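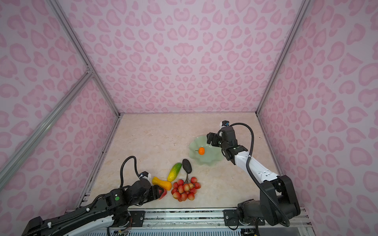
Visit to the Jideck workshop, Rusdale

Jideck had its open afternoon in September, and I drove over to Rusdale for the two o'clock tour. The company runs several small two-arm cells in what used to be a print shop. I had asked ahead of time to spend most of the visit at one cell and hear how it is kept running. Ivan Yatsenko, who looks after the hardware, agreed to that and let me stay on after the main group left.

The cell is called Dusenberg. Both arms are mounted at the front edge of the table on an aluminum rail with slots in it, and each one ends in a black two-finger gripper with a small camera on top. The task that afternoon was sorting play food. There was a cucumber, an eggplant, a squash and a bunch of lychees on the table, and a small orange fruit on a green glass plate with a wavy rim. The walls are covered in pink spotted fabric. Other cells have different fabric and tabletops, and these get changed between jobs.

Ivan started with the rail, because that is where most of his time goes. The black mounting plates are held down with small screws, and the screws work loose. He checks them every morning before power goes on, using a torque driver and a paint pen. A line of paint across the screw head shows if it has turned since the last check. When a plate has shifted, he does not push it back by eye. He loosens it fully, sets it against a steel gauge block, tightens it in two passes and then runs the calibration again from the start. That takes 50 minutes if nothing else is wrong.

The cables are the second job. Each arm has a black corrugated cable that loops out from the wrist, and the size of the loop matters. Too short and it pulls on the camera when the wrist turns. Too long and it hangs into the work. Ivan sets the loop with the arm at full reach, then moves it by hand through the worst positions he knows. He replaces the cable when the outer sleeve starts to split near the connector. The last one on Dusenberg went 961 hours.

Gripper fingers come off every second week. He cleans them with alcohol, looks at the pads for wear and checks that the two fingers close parallel on a feeler gauge. He keeps spares in a drawer, bagged in pairs, and never mixes a new finger with an old one.

Vsevolod Pylypenko handles the software side and keeps the log. It had 179 entries for this cell when I was there. Most are one line long. The longest covered a fault where the right arm stopped partway through a lift, a few times a day, with no clear pattern. They swapped the power supply and then the controller before finding a bent pin in a connector at the base. Vsevolod said it cost them nearly 115 hours of running time. They now unplug and inspect every base connector once a month.

I asked whether they bought a service plan. They did for the first year, through a dealer called Rosser, and dropped it when they found they were doing the repairs themselves while waiting for a call back. They still order parts there.

The tour is free but you need to sign up by email. Parking is behind the building, and the entrance is the gray door next to the loading dock. Closed shoes are required. Ask for Ivan if you want to see the maintenance bench, as the regular route goes past it without stopping.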